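Speaker notes: One Basket, One Table
Retville evening, Janell room, 8 slides

Slide 1. Wait for the chairs to stop scraping. Say hello, say how happy I am that people came out to hear somebody talk about tidying an office! Ask who has a drawer at work they're afraid to open. Leave time for the laugh and for hands.

Slide 2. The Rustport office. Explain the setup fast: 649 square feet, one shared room, everybody's stuff drifting. Chargers, tape, mugs, the good scissors. I love this room, and I loved it even when it was a mess, so keep the tone kind.

Slide 3. Start with the floor. Always, always the floor! People want to start with the shelves (they're more fun) but whatever is down on the carpet gets kicked around all day and ends up under a desk. Talk about streaky gray carpet and how well it hides small things. Paper clips vanish on it. So do black pen caps. Tip: get down low and look sideways across the tiles, then go one tile row at a time toward the door.
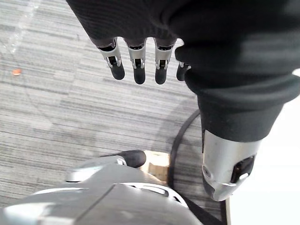

Janell: we had carpet like this at the old place and I'd add, go over it again with the big lights off and a flashlight held flat to the floor. We found two earrings and a hex key that way after we were sure we were done.

Yes! Use the flashlight tip, it came in on the draft and it's better than mine. Try it with the room lights down if the switch is near the stage. Thank Janell for it out loud.

Slide 4. Sorting. Tell the stapler story, short version. Three piles only: goes back, goes out, don't know. The "don't know" pile is allowed to be big on the first day. Say that twice, people relax when they hear it.

Slide 5. The basket. My favorite part, slow down here. A plain plastic basket, gray or any color, with a rim you can grab from either side. Put it on a round table, somewhere you can walk all the way around, so two or three people can drop things in from different sides without bumping elbows. We tried a long desk first and everybody lined up on one side like a buffet.
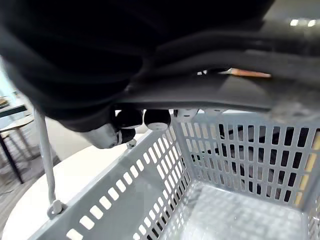
Don't fill it past the rim. Once things stack up over the edge, people stop looking at what's underneath and you have a second junk drawer with handles. Half full is a good moment to stop and empty it. At Rustport we do this at 4:30, with music on, and it takes around 8 minutes.

Slide 6. Where the things go after. Read out two or three of our shelf labels ("cords we know" and "cords we don't" gets a laugh). Skip if running late.

Slide 7. What to try tomorrow. One basket, one table, one patch of floor. Ask them to pick the patch now, and give them a minute to tell the person next to them.

Slide 8. Questions. If it's quiet, start with the one about shared mugs. Handouts are by the door, and I need the clicker back before people leave.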